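OPEN DAY TALK – SPEAKER NOTES
Slot is 39 minutes including questions. It will not be 39 minutes. Plan for 30 and look relaxed.

Opening

Wait for the door to close. Say good evening, say name, say thanks to Kokby for the room and the coffee (taste the coffee first, then decide how warmly).

I went to the Zallent open day on May 1, 2021, because Manouchehr Farahani had a spare place and I had a free afternoon. I went expecting a factory. I had steel-toed boots on. They met me at the door of what was very clearly an apartment and asked me to take the boots off.

Pause for laugh. If no laugh, move on quickly.

The pitch

Zallent's line for the day was "automation comes home." It was on the invitation, the name badge and the napkins. Keep this short, I can get stuck on the napkins.

The idea underneath it is decent. Industrial robots are very good at picking up the same part from the same spot until the end of time. Homes don't work that way. Homes are full of squashy, shiny, see-through, badly shaped stuff that was put down by somebody who was thinking about lunch. So you take a gripper, you put it in a person's hand, and the person tidies up. The recording goes off to be learned from. The robot comes later. There was a fair amount of "the robot comes later" that day.

Ask the room: who here came to robotics to get out of doing housework? Show of hands. Put mine up too.

The demonstration

We stood in our socks behind a strip of tape. Brahim Farouk ran the session and talked us through it in the voice people use for golf. The task card said TABLE TO BOX. I had hoped for something with more syllables.

Slide up now. Don't talk over it for a few seconds, let them look at the table. 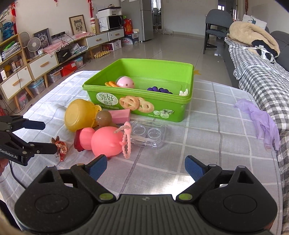

Manouchehr leaned over at this point and said that his four-year-old did the same job every night, for no pay and with a lot more shouting, and he wanted to know what Zallent had that she didn't. It got a bigger reaction than anything in the official program.

My answer, which I thought of on the train: fingers you can measure. When a kid grabs a toy you get a tidy floor, if you're lucky. When a gripper grabs it you get how wide the jaws opened, when they closed and what path they took. Dull stuff. Dull stuff is what you train on.

Point at the slide for these. Pick two, skip the rest if time is short:

– The clear contact lens case. See-through plastic is miserable for cameras. It has clear tweezers in it as well, so whoever laid this table had a mean streak.
– The disposable glove. No fixed shape. Where do you grab a glove? Everybody in the room will have an opinion. Do not let this become the Q&A.
– The cup on its side. Round things roll. I have lost whole afternoons to this sentence.

Someone always asks about the pads. They're blue rubber, angled in. I didn't get to touch one. I asked.

What went wrong

Brahim was up front about this and I want to give him credit. Of the 47 attempts planned for the afternoon, 5 were thrown out before we got to the snacks. One was because a visitor sneezed and the operator turned around to say bless you. I like that a lot. There's a file somewhere labeled as a failed grasp that is really good manners.

The visitor was me. Decide on the night whether to admit this.

Comparison with Sorlow

Two slides, go fast. Sorlow had their own open day later in May: proper cage, proper arm, yellow floor paint, hard hats for everybody. Very impressive. The arm moved a metal block from A to B, and then, after a safety briefing, back to A. My boots were welcome.

I'm not picking a winner. The block was moved beautifully. But I don't own any metal blocks, and I do own a cookie box full of things that don't belong in it.

Benjelloun question

If anyone from Benjelloun is in the audience they'll ask about cost per hour. I don't have a number. Say so. Do not make one up like last time.

Close

Put the table slide back up. Ask them to think of the worst drawer in their kitchen and what they'd want picked out of it first. Take three answers. Then questions.

Remember to give the clicker back.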